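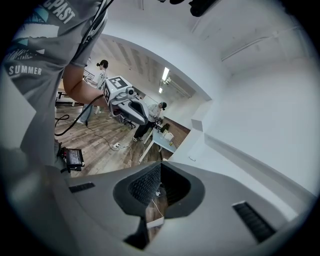 One subscriber, writing under the newest upload, said the channel could post once a year and they would still be there for it. Hundreds of similar replies followed after the YouTube channel Drarkix told viewers that its weekly videos will stop once episode 500 is out.

The announcement came at the end of an otherwise normal episode. The channel said it will upload the last of the weekly videos in the spring, then take the summer off. After that it will return with a longer show made for Galance, a subscription video service.

Drarkix started as a surf and travel channel filmed in and near Floltonholm. The early videos were short, had no music, and mostly showed cold mornings at the same stretch of beach. The format grew from there. Board repairs, road trips, cooking in a parked van and long talks to the camera became regular parts of the channel, and many of the current subscribers say they have never surfed at all.

The people behind Drarkix have never used their full names on screen, and they kept to that in the announcement. They also said they would not answer questions about ages, hometowns or relationships, which are among the most common searches connected with the channel. Several fan pages list birthdays for them. None of those dates has been confirmed.

The new show will have 30-minute episodes and will be made with Siliņa, a small production company that has handled editing for the channel for the past 3 years. Siliņa confirmed the arrangement in a short statement on its website, dated 31 Mar 2022. It said filming has not begun and that no release date has been set. The company did not say how many episodes are planned.

Galance has not given financial details. A notice on its page for upcoming shows lists the project without a title and places it under travel and sports.

Most of the reaction has been friendly, but some viewers are unhappy about having to pay. A long thread on the channel's community page asks whether the new episodes will ever be free to watch. The channel's reply was that short clips will go up on YouTube and full episodes will not. Another viewer asked whether the old videos would be taken down. They will stay where they are, the channel said, including the first ones, "even the bad ones with the wind noise."

The live streams are a separate matter. Drarkix holds 2 of them a month, usually in the evening, with viewers sending in questions about gear, wave conditions and whatever else comes up. Those will continue on YouTube through the summer break. Members who pay for early access will not be charged during the months without new uploads, and anyone who bought a yearly membership in March can ask for a refund through the channel's store.
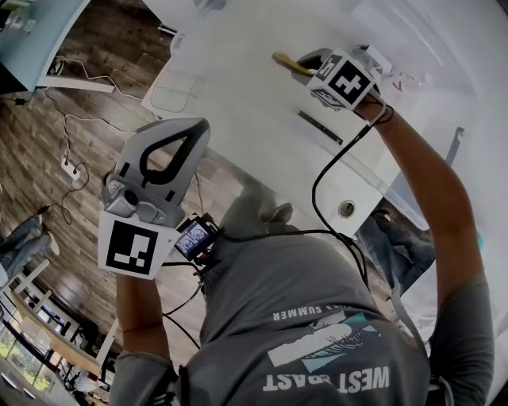 Gray T-shirt with "WEST COAST" lettering and a wave-like design.

The store itself will stay open. Stickers and hats are still listed, and the hooded sweatshirt that sold out over the winter is due back in all sizes. The channel said it has no plans for a special item to mark the final weekly episode, although fans have been asking for a poster.

What the last episode will contain has not been announced. A poll on the community page gave viewers a choice between a return to the first beach, a full day of questions and answers, and a trip to somewhere the channel has not filmed before. The first beach was well ahead when voting closed. The channel thanked everyone who took part but stopped short of saying it would follow the result, and pointed out that the parking lot there is closed for repairs.

Viewers who want to send in a question for the final live stream before the break can do so in the comments under the current video. Questions sent by email will not be read on the stream.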